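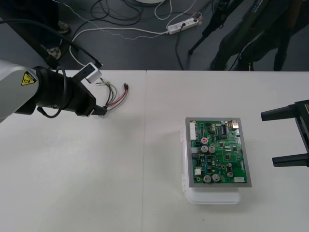

Tapio Pelkonen would rather have had a slow line than a stopped one, and he told the morning meeting at Zarkuson so, adding that his own customers were still waiting for boards they had been promised before December. It was a fair point, kindly made, and most people round the table nodded, but the two-arm wiring cell at the Greltness works is staying switched off for the time being all the same.

The trouble began with a fault that sounds very small when you say it out loud. One arm is meant to bring a wire harness to a circuit board while its partner looks after the board side of the job, and each is supposed to wait until the other says it is clear. At 4.40 in the afternoon, 19 minutes into a fresh batch, the waiting stopped happening. The left arm went on to its next move while the right was still pressing down, the board was pushed sideways in its tray, and a connector cracked before the force limit cut in and brought everything to a halt. No one was hurt, we are very glad to say, and the people on shift did just as they had been taught and kept well back until the power was off.
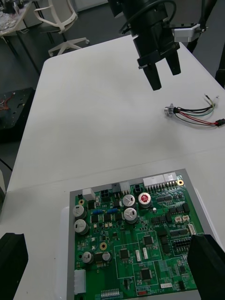
The software that passes messages between the two arms is called Gurkance, and it has been running at Greltness since the spring without much fuss. An update put on the evening before the stoppage seems to have changed how long one arm will wait for an answer, and when the answer came late it was treated as a yes. That matters a good deal on work like this, where the wires fan out from the harness in red, black and green and the gripper fingers have to come right in over a board packed with parts – a very small shove in the wrong direction can do a lot of harm. The older version has been put back on a test cell, where it has so far managed 438 cycles without a late message being taken for permission.

Sezer, the firm that fitted the cell, has sent two engineers to go through the logs, and they have asked for the same job to be repeated at reduced speed with the arms told to stop dead if an answer is late.

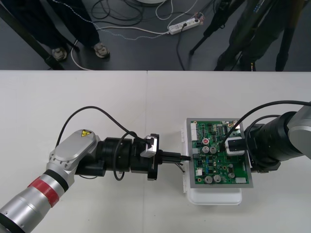 They would also like the force limit brought down to 40 newtons while all this is going on, which will make the arms rather timid and will mean a few more false stops, but the shift leads say they can live with that for a week or two. Boards from the stopped batch, 61 of them, have been set aside to be checked by hand under the magnifier, and any with a lifted joint will be scrapped. The hand-wiring benches are taking on the most urgent orders in the meantime, with an extra evening shift for anyone who fancies it (tea and sandwiches provided, as ever).

Staff who noticed anything odd about the cell in the days before the stoppage, even something that seemed too silly to mention, are warmly asked to have a word with their shift lead. A decision on starting up again will be made once Sezer's written report has arrived.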